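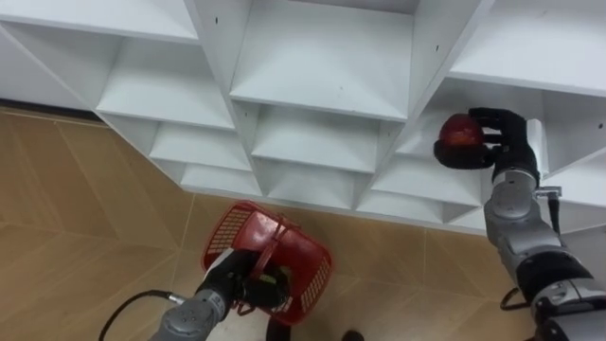 Do I need a professional organizer? Questions we get before people book

Answers by Josée Friesen, Skirkent Home Sorting. Last updated 24 October 2020.

Will getting organized change my life?

I doubt it. You will find the scissors faster. People who sell the other version usually have a course to sell after it. I have been paid to sort other people's closets for 15 years and my own hall still fills up with shoes every September when the weather turns.

Should I buy storage before you come?

Please don't. Most of the homes I visit already own too much of it. One client in Prastovport had spent 600 dollars on bins and drawer inserts before she called, and we used very few of them. Work out what you are keeping, measure it, then shop if you still want to.

Are open cubbies better than closed cabinets?

For things you grab every day, yes, I think so. For paperwork, cables and anything ugly, no. Open shelving looks great in a catalog because there is almost nothing in it. White shows every scuff too, whatever the salesperson tells you about wiping it down.

Do baskets help?

Sometimes. A basket with one kind of thing in it is useful. A basket with no fixed job turns into a junk drawer with handles. My colleague Ritva Kauppinen likes them a lot more than I do, so ask her if you want the case for the defense.

What about color coding?

It works for small kids who can't read labels yet. I have seen very few adults keep it up past the first month. If you already like doing it, go ahead – I just won't charge you to set it up.

Is the "one in, one out" rule any good?

It holds a house steady once it is in decent shape. It does nothing for a house that is already full, and people can cheat by swapping a sock for a coat.

Can I use an app to list everything I own?

You can. I tried Bitport for my own kitchen and gave up somewhere in the spice rack. A list for insurance makes sense, so photograph the expensive stuff and keep the receipts. Beyond that I have yet to meet anyone who looked up where their colander was.

Do you recommend the Casado method?

No. I took the weekend class. A good part of it was common sense, and the rest was folding. If folding your T-shirts into thirds makes you happy, I have no quarrel with it, but you will be refolding them after every wash.

How much does a visit cost?

A first visit is 199 dollars and lasts 2 hours. You keep whatever notes we make. There is no package, and I won't push you to book again. Roughly half of first-time clients never do, and I take that as a fair result.

Do you take things away?

One carload to the donation center, if it is already bagged. No paint, mattresses or tube TVs.

My partner won't get rid of anything. Can you talk to them?

I can't, and I'd be wary of anyone who says they can. Start with your own things. Shared rooms come later, with both of you at home.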